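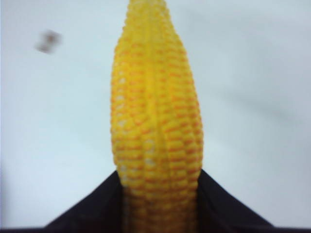 Última atualização: março, por Konrad Auer

Projetos de alunos > Robótica > Relatórios > Boas práticas na célula de dois braços

Março. Texto: Konrad Auer

Relatório do projeto Cavument, segunda parte. A primeira (montagem e cablagem) já foi entregue. Aqui só as regras de trabalho na bancada: o que estava escrito, o que se cumpriu, o que mudámos.

1. Ponto de partida

Dois braços, uma mesa branca, objetos leves. Tarefa base: pegar na espiga de milho e levar ao prato azul. As regras que herdámos do grupo Vunlow cabiam numa página e metade era sobre palavras-passe. Sobre mãos dentro da área de trabalho, uma frase: "ter cuidado". Não chega.

Lemos a ISO 10218 e a ISO/TS 15066 na biblioteca. Feitas para a indústria, muita coisa não se aplica a braços deste tamanho. Ficámos com a ideia geral: avaliar o risco primeiro, escrever a regra depois. E rever.

2. Regras adotadas

Antes de ligar:
- Mesa limpa. Passar o pano. Migalhas e restos contam como objeto estranho, tiram-se antes da sessão e anota-se se aparecerem a meio.
- Cabos com folga suficiente para o punho rodar, mas sem prender na garra. Ver os dois braços, não só o que se vai usar.
- Ler o autocolante de cada braço e confirmar com a ficha. Já trocámos as fichas uma vez.

Durante:
- Duas pessoas, sempre. Uma comanda, a outra fica com a mão no corte de corrente e não faz mais nada. Nem telemóvel.
- Mãos fora enquanto houver motor ligado, mesmo parado. Parado não é desligado.
- Sessões de 36 minutos no máximo, depois pausa. O número saiu do primeiro mês: a partir daí começavam os erros parvos.
- Braço que não está a trabalhar fica de garra aberta e vazia, fora do caminho do outro.

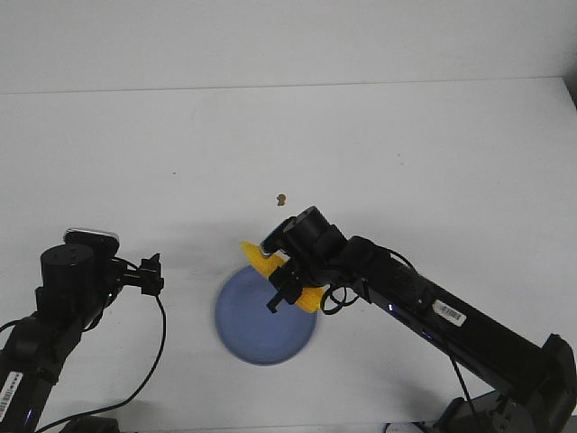 Esta última regra deu discussão. O Nägeli (nome que demos ao guião de comando, não é pessoa) obriga os dois braços a voltar à posição inicial entre tentativas, e nós queríamos deixar um quieto para poupar tempo. Ficou assim: pode ficar quieto se a segunda pessoa disser em voz alta que o viu. Parece exagero mas funcionou melhor do que a caixinha no formulário, que toda a gente marcava sem olhar.

Depois:
- Largar o objeto antes de cortar a corrente. Sem corrente o braço cai devagar e leva atrás o que tiver na garra.
- Preencher o registo na hora. Nada de "logo à noite".

3. O que correu mal

Fizemos cerca de 60 tentativas com estas regras. Paragens de emergência: 2, ambas por cabo a roçar no punho. Nenhuma por mão na área. A regra dos cabos existia mas dizia só "verificar cabos", acrescentámos a parte da folga depois da segunda paragem.

O registo ficou incompleto em várias sessões, sobretudo as do fim da tarde. Culpa nossa. O modelo Ultenine tem campos a mais, ninguem preenche a temperatura da sala.

Força da garra: fechámos sempre no valor mais baixo que segurasse o objeto. Não medimos a força real, falta o sensor. Portanto não dizemos que cumpre limite nenhum da especificação técnica, só que usámos o mínimo possivel.

4. A fazer

- Encurtar o registo para meia página.
- Marcar no tampo, com fita, o alcance de cada braço.
- Pedir sensor de força emprestado.
- Traduzir as regras para inglês, para o grupo que vem a seguir.

A folha com as regras está colada ao lado do interruptor. Versão digital na pasta do projeto, a que diz "final" e não a que diz "final2".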